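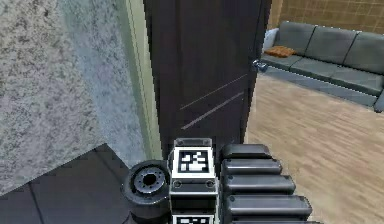 Sim collection, sofa room, 7 November 2018

Target for the Budell set is 3000 episodes. The sofa room is the part we are short on, so all of today's runs use it. Task is "go to the sofa, pick up the small pillow." Operator drives with the handset, Esside writes out both camera streams and the joint log.

Start pose is on the dark tile next to the brown door, door partly open. I kept the door angle fixed for the first block and randomized it after that. With the wider random range the base clipped the door trim on several runs and I had to throw those out. Narrowed the range again. Door contact should get its own label, but the label file has no field for it yet.

Episode count at the end of the day: 280 recorded, 98 dropped. Reasons for dropping:
door or trim contact
operator paused too long (limit is 80 seconds per episode)
gripper pushed through the cushion mesh
pillow fell behind the sofa

The pause drops are mostly from the morning. The handset lag was bad until I restarted the Nivstead machine. After the restart it was fine, so check lag first next time before recording anything.

The approach is the weak part of the data. Nearly every run comes in square to the seat and then swings the arm over to the pillow. A policy trained on this will probably never see the pillow from the side. For the next block I want the operator to come in from the armrest end on every other run. I also want the pillow moved between resets. Right now it spawns at the same end of the sofa every time, and the orange-brown color stands out so much against the grey that the model could learn to go for the color alone. Stan has a grey pillow in the asset folder. Need to check its collision shape before using it.
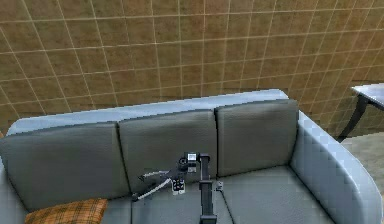
Gripper open over the seat, nothing held. Plaid pillow at lower left.

Frames like this one are useful and I don't want the trimming script to cut them. It currently removes anything where the gripper is open and the base is still, which takes out most of the reaching. Changed the rule so it only trims when the arm joints are still too. Reran it on the morning block and the episodes look complete now.

Seat cushion friction is still at the June value. Left it alone so the new episodes match the old ones.

To do:
add door contact field to the label file
pillow spawn points, both ends and middle
rerun trimming on the full set
copy the dropped episodes to the Nivstead disk, do not delete them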